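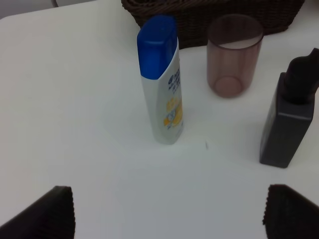
Unnamed members of the Clanstead makers' list had one complaint, and it came up before we'd even plugged the thing in: why would anyone pay for a gripper kit when the arm already ships with a gripper? Fair question. Took us most of the summer to get to an answer.

The kit is the Ikent, from Eller. Two fingers, a wrist camera, a bracket, one cable, software you download. Sold as an add-on for small desktop arms, the kind that live in a classroom or a spare room and mostly wave at people. Ours is the Karabulut arm we reviewed in April. Decent arm. Lousy stock gripper. We said so then.

Price is $400. There's a $500 bundle with a spare pair of fingers and a second bracket, and I'd go for that one, for reasons below.

Unboxing. Everything in one carton, foam cut to shape, small bag of screws with no labels. Two screw lengths that look the same until you strip one. Printed guide is a single folded sheet. The online guide is much better, use that and leave the sheet in the box.

Fitting it took me a whole evening. Eller says 15 minutes. Maybe if you've done it before. The bracket goes on fine, the cable is the problem, it's short and it wants to run right past the wrist joint. First go, I had it too tight and the arm threw a fault every time it turned left. Loosened it, clipped it further back, no more faults. Put a longer cable in the box please.

Then calibration, which I expected to hate. Lay the printed card on the table, press the button, the arm pokes around over it and stops. That's the lot. I redid it twice in the whole test, once after I knocked the table and once out of nerves.

On to the picking. The software has two modes. Guided, where you click on a thing in the camera view and the arm goes for it. And taught, where you drive the arm through a job yourself a bunch of times and it tries to pick up the habit. Guided is what most buyers will use and it's the better half of the product. Click, wait a beat, down it goes.

Bathroom shelf stuff was my first set. Shampoo, a plastic tumbler, a black pump bottle, all standing up. Tall things are easy for a gripper to grab and easy to knock over on the way in, and the Ikent comes in slow enough that it mostly dosn't. Clear plastic is harder. Click near the rim of a see-through cup and it sometimes aims for whatever is behind. Click low on the wall and it does better. Not in the guide, you're welcome.

The ridged pads are the real upgrade. Stock fingers on the Karabulut are smooth and things slide out. These hold. Force is set with a slider from soft to firm, no numbers on it, and I'd have liked numbers.

Fruit next.
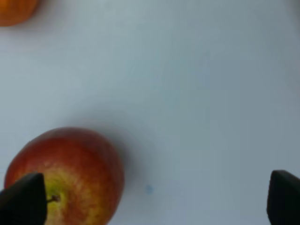

Apple close to the left finger, orange fruit up in the far corner.

Round fruit is where you find out about centering. If the fingers come down with the apple over to one side, one pad gets there first and gives it a shove. The Ikent has a setting called nudge that shifts the wrist across before closing. Off by default! Turn it on. With it on I stopped chasing fruit across the table. Leave the slider near soft or you'll be eating the evidence with a dent in it.

Taught mode I can't recommend yet. I ran 72 demonstrations of one job, apple into a bowl, over two days. It learned the job with the bowl where I'd left it. Move the bowl a hand's width and it went back to the old spot and let go. Eller says an update is on the way. I'm reviewing what's in the box.

Camera: sharp enough in the middle, soft up close, so the fingertips blur when they're near the lens. Didn't bother the software. Bothered me a bit when clicking.

Wear. The left pad had started to lift at one corner by the end. Glue, not screws. This is why I'd get the bundle, since spare fingers on thier own are hard to find and Eller wouldn't give me a date.

Support answered both my emails, the second one quickly.

So who's it for. Schools with an arm already, yes. Home tinkerers with patience, yes. Anyone hoping to clear the kitchen table while they're at work, no, keep your money. And if your arm isn't on the supported list, check first, the bracket pattern is fussier than the product page lets on.

Ikent gripper kit, by Eller. $400, bundle $500. Tested on the Karabulut desktop arm. Review unit goes back Mon 9 September.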